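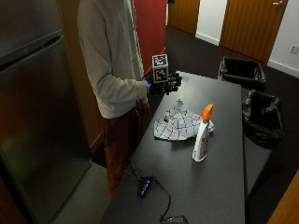 Andiscombe Teleoperation Group – Equipment Requests & Faults

Ticket 494: second glove, and what else we need before we order
Status: open
Opened 1 Sep 2021

Hi all, me again. I know this started life as a fault ticket about the hub but it's really a shopping problem now, so I've changed the title.

Where we'd got to: the glove kept dropping off the list on the laptop whenever the wrist unit was plugged in through the hub. I swapped the cable, no change. I swapped ports, and it behaved for a morning and then went again. Plugged straight into the laptop it's been fine ever since, so I'm blaming the hub and I'd like a powered one please!

Tuston have come back with a price for the glove. They want £65 for a spare marker cube on top (a bit steep for a cube with squares printed on it, but ours has to match the tracking setup and I don't fancy calibrating a home-made one). Floven are cheaper on the glove itself but can't ship until May, and that's no use if we want the cloth and spray bottle tasks done on the new arm.

Which brings me to the arm. Leone will lend us one for two weeks before we commit, and I think we should say yes. My worry is the trigger sprayer. A person in the glove can squeeze one without thinking, but I've no idea if the Leone gripper can, and I'd much prefer to find out on a loan.

What I'd like on the order:
- 2 powered hubs (one to use, one in the drawer)
- 1 Tuston glove, right hand
- 1 spare cube
- longer cable, so it isn't pulling across the table

Left-hand glove can wait for the next budget, I think, unless somebody is desperate for it?

Update, same day: tried the old hub with nothing else plugged into it and it still dropped out. Hubs first then, please, even if the rest needs a second signature. I'll leave this open until they arrive.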